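Home Papers Datasets Tools About
Search this site Enter keywords Go

4.2 Contact-phase segmentation and the two-tool clock

Recordings made with the hand-held tools arrive as separate streams, one per tool, each with its own clock. The policy is trained on short windows of observation and action, so an offset between the streams appears in the data as an action that leads or trails its cause. We align the streams in two passes. The first pass matches angular velocity from each tool's inertial unit against the rotation estimated by visual tracking. The second pass uses moments when both tools touch the same object, and corrects whatever slow drift the first pass leaves behind.

Segmentation runs after alignment. For each tool we compute the gap width between the fingers, its first derivative, and the tool velocity in the table frame. A window is labeled "approach" when the tool is moving and the gap is steady, "close" when the gap is shrinking, and "hold" when the gap has settled above its empty-closed value. Everything else is labeled "free". The Patwary set contains 1143 recordings under this scheme. We resample every window to 256 steps before it enters the encoder, which keeps the batch layout fixed at the cost of some time resolution in the longer holds.

Soft items are the weak point. A folded cloth compresses under the fingers, and the gap can keep shrinking well after contact, so the "close" label runs late. Gokier, our labeling tool, handles this with a per-category compliance term fitted on the Brendmont bench. Thin or glossy items cause a different fault: the depth estimate breaks up on reflective surfaces and the contact check loses its geometric half. In that case the segmenter falls back on gap width alone — we log the fallback so that these windows can be weighted down in training.

Packing tables combine both faults. Figure 2 gives a view from one tool in which a gray fabric item lies just ahead of the fingers, partly covering a small shiny object with a crinkled surface. The open box lid and the cardboard behind it add large flat regions that the tracker tends to treat as fixed background. When such a panel is later moved, pose error rises until the map is rebuilt. We therefore mask any planar region whose estimated motion disagrees with the inertial track, and rerun the pose solver on the remaining features.
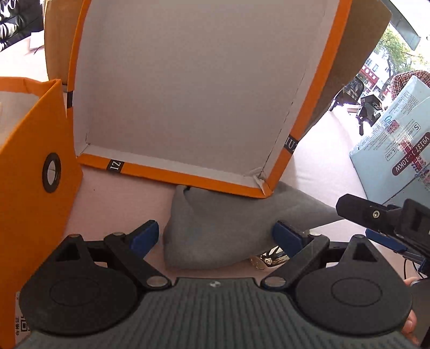
Figure 2. Tool-camera view of a packing table. Blue fingers open near a folded gray fabric item; second gripper at right.

The second tool enters the view only from time to time. We do not use its appearance as a pose cue, and its pixels are masked before feature matching. Relative pose between the tools is taken from the shared map built by the Wovham tracker.

Comments (3)

mapdrift: Does the planar mask also drop the tabletop? That would leave very little to track on.

benchnotes: Read the paragraph again, it only drops planes that disagree with the inertial track. The table should stay in.

lowtorque: Would like to see the compliance term fitted per item instead of per category. Folded cloth and a padded pouch behave very differently on our setup.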